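Weltel Opens Equipment Planning Round for Bag Handling Cells

Weltel has released the planning schedule and budget template for its second round of bag handling cells, covering light manipulation equipment to be installed at the Prestetti returns centre. The schedule sets out what sites must submit, how cell costs are to be apportioned, and which items may be bought outside the main contract.

The round provides for 31 cells. Each cell consists of one arm, one two-finger gripper, a fixed overview camera, a wrist camera, a white work surface and a paneled enclosure. Controllers are budgeted separately under the electrical line, as they were in the first round. Sites that already hold a compatible controller should enter its serial number on the form and leave the cost field blank.

Soft goods remain the reference load for the round. Rigid cartons were dropped from the specification in November, after site managers reported that existing conveyor equipment already handled them at lower cost. Fabric bags with loop handles make up the bulk of the items still sorted by hand at Prestetti.

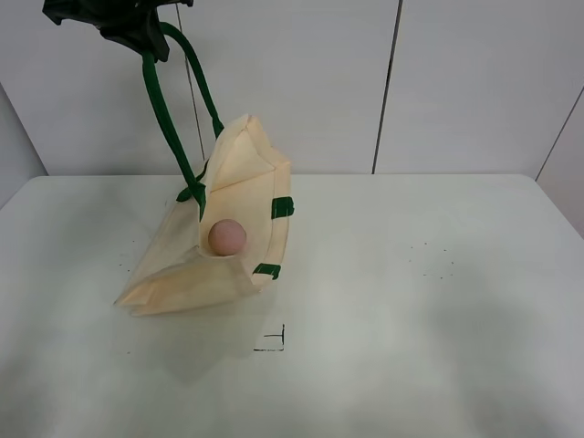
Gripper holding a canvas tote bag by its green handles, with a small ball inside the bag.

Applicants are asked to budget for fingers as a consumable. The template allows two spare pairs per cell in the first year and one pair in each year after that. Fingers are to be matt black, with rounded tips, and interchangeable between left and right mounts where the supplier offers it. Requests for powered tool changers will not be considered in this round.

Cameras are costed in two lines. The overview camera is a capital item with a five-year life. The wrist camera is treated as a wear part, given its exposure to cable flex and contact. Fixed-focus wrist units are acceptable. Sites wanting adjustable focus must fund the difference from their own maintenance budget and note the lens model on page 5 of the form.

Floor space should be measured to the outside of the enclosure, including door swing. Several first-round sites measured to the table edge and had to move racking after delivery. The cost of moving racking is not recoverable.

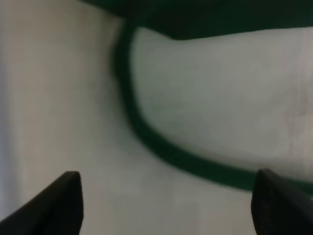 PRESTETTI, Feb 23, 2025

Weltel confirmed today that Hovska will supply the enclosures and work surfaces, and that Abdella will supply arms, grippers and spare fingers under a single parts agreement. Camera supply is still open to quotation.

"Most of the variance in the first round came from items left off the original request," said Hawi Tekleab, equipment planning manager at Weltel. "Brackets, cable carriers and spare fingers were ordered one at a time at list price. The new template has a line for each of them, and we expect sites to fill in every line."

The parts agreement fixes the price of a finger pair at $894, excluding tax and freight. Freight is charged per consignment, so sites are encouraged to combine orders with a neighbouring centre. A contingency of $4,000 per cell may be included without written justification. Anything above that amount must be supported by a quotation.

Installation labour is to be entered in hours, with the local trade rate shown beside it. Training of operators is covered by the Weltel operating budget and should not appear on the form. Decommissioning of existing benches may be claimed where the bench stands inside the planned cell footprint.

Forms are available from the Weltel equipment planning office. Incomplete forms will be returned once for correction.

Media and supplier enquiries: Hawi Tekleab, Equipment Planning, Weltel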